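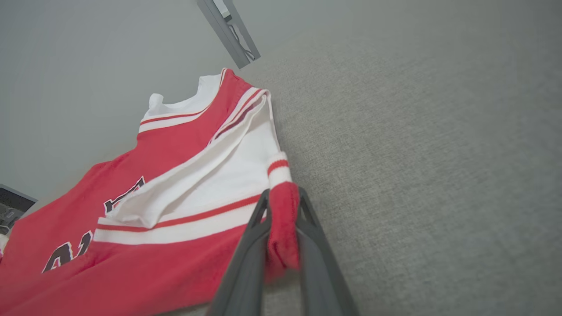

Laundry and kit room help wanted – Mekstead Community Sports

4 min read

Need someone for the kit room. Part time, evenings mostly, start as soon as we can get you in. Read the whole thing before you write please, I keep getting emails asking stuff that's in here.

The job: jerseys. Basketball to begin with, then volleyball and the kids' soccer once October comes. Sorting, washing, drying, folding, checking, bagging by team, getting the bags onto the right shelf before the first game. Small repairs if you can sew. If you can't sew, still apply.

Where: the Strickland Building, ground floor, door on the parking lot side. Ignore the main entrance, it's locked after the office goes home. Kit room is the second door past the water fountain. No windows. Decent lights, long folding table, two washers, one dryer, the dryer is slow. A second dryer has been promised. I wouldn't plan around it.

Hours: 14 a week. Three evenings plus Saturday morning. Which evenings we can talk about, Saturday we can't. Bags have to be out by the time the first coaches show up and they show up early.

Pay: hourly, paid every two weeks, rate is on the sheet I send back when you write. Same rate as front desk. Extra for tournament weekends.

What you'd be doing, more or less in order

Bags come back after games. Empty them right away, don't leave them zipped overnight, please. Turn everything right side out. Jerseys come out of the bag twisted up with the front folded under, one armhole inside the other, so pull them flat and find the number first. Number and team go on the sheet. If you can't read a number because it's peeled, it goes in the repair bin and you write "peeled" and the size.

Reds separate. Always. The red jerseys with the white collar and white trim are the ones that give us trouble, the white goes pink if they sit wet against the red or if somebody gets lazy and runs them warm. Cold wash, inside out, nothing else in with them, out of the machine when it stops. Hang, don't tumble. The letters and numbers on those are black with a white outline and the outline is what cracks first in the dryer. We lost a whole set that way before I took over and the replacement order took forever.

Whites and grays together is ok. Practice pinnies go in with whatever, I don't care about the pinnies.

Folding: face down, sides in, bottom up to the collar, flip, number showing. Takes a minute to learn. There's a drawing taped over the table. Coaches hand them out from the bag in number order so stack them that way, low on top.

Checking: look at the armholes and the neck. That's where the striping starts to lift and the seams go. Run your fingers along the trim, you'll feel a loose stitch before you see it. Anything loose gets a safety pin and goes in the repair bin. Stains – spray, wait, then wash. Do NOT wash first and spray after.

Then bag, tag, shelf. Shelf labels are Dandard at the top, then Zutia, then house league. Dandard and Zutia are the two travel programs, they pay for their own kit and they notice when something's missing.

There are 123 jerseys on the list right now and 113 in the room. First week's project is finding the other ten or at least finding out who had them last. Mostly that's phone calls to parents. Be nice about it, half of them are on the floor of somebody's car.

Who we're looking for

Somebody who shows up. Laundry experience is great – hotel, hospital, dry cleaner, a house with four kids in it, all counts. No degree, no certificate. You should be ok standing for a few hours, and lifting a full bag onto a shelf at shoulder height. We have a step stool. You'd be by yourself some evenings so if that bothers you say so and we'll work the schedule differently.

Must be 18. Background check because there's kids in the building, we pay for it.

Being able to use a sewing machine is a plus and bumps the rate a little. The machine is old but it runs. Heat press experience also a plus, we'd like to quit sending numbers out to be redone.

You don't need to know anything about basketball. Last person didn't and she was terrific, stayed 3 seasons and only left when she moved.

Good to know

Detergent is unscented, a couple of players have allergies so please dont bring your own. Gloves are on the hook if you want them. Radio in the room, play what you want, keep it down during the yoga class next door. Free use of the gym and the track for you and one other person in your household. Parking is free, any spot that isn't marked.

How to apply

Write to Barrett Kapoor, care of the Strickland front desk, or drop a note in the kit room box by the lot door. Email address is on the desk card. A few lines is fine, no cover letter. Tell me:

– which evenings work
– what laundry or sewing you've done
– earliest you could start
– phone number and the best time to call

I'm calling people as the notes come in and I'll stop when I've got the right person. If you get called in, come in clothes you can work in, plan on an hour. We'll fold a bag together and I'll show you the machines and pay you for the hour eitherway.

Posted April 29, 2026
Barrett Kapoor, equipment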